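Questions about the Cladinell Hall kitchen and rooms, answered by Llinos Griffiths, bookings. Last looked over in October.

## Booking

**How do I book a room?**
Fill in the form at the desk or ring between 10am and noon. We hold a date for you once the deposit is paid.

**How much is the deposit?**
£40 for either room. You get it back after the keys are returned and the room has been checked.

**Which rooms can I hire?**
The Batness Room is the large one, with the stage. The Cumis Room is smaller and has its own door to the car park. Both share the kitchen.

**Can I book both?**
Yes. Tell us on the form, as the folding wall takes a while to open and we do it before you arrive.

**Can I hire a room every week?**
Yes, by the term. Regular groups pay at the start of each term and can use one shelf in the store cupboard. Label your boxes.

## On the day

**When can I get in?**
At the time on your booking. Please count setting up and clearing away as part of your hire.

**Is there parking?**
There are spaces behind the hall. When they are full, use James Street. Please keep the side gate clear.

**Can I bring my own food?**
Yes. The kitchen has a cooker, a fridge and an urn. Cups and plates are included, but bring your own tea towels.

**Can we have music?**
Until 10.30pm, with the windows shut.

**Can I put up decorations?**
Use the hooks along the picture rail. No tape or pins on the walls, and no confetti indoors.

## Leaving

**What do I do with rubbish?**
Take it home with you. Food scraps can go in the brown bin by the back door. Glass goes to the bottle bank on James Street. Keep clear plastic bags apart from the rest, and empty them first.

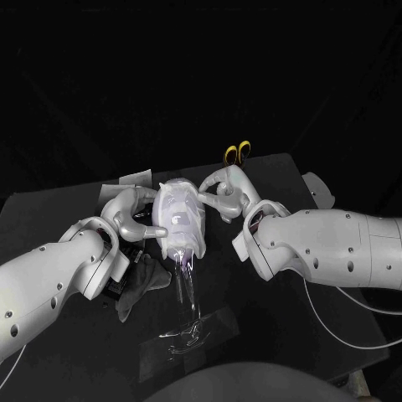
## Changes and lost property

**What if I need to cancel?**
Tell us two weeks ahead and we return everything you have paid. After that we keep the deposit.

**I left something behind. What now?**
Ring the desk. We keep lost property for a month in the cupboard by the front door, then it goes to the charity shop.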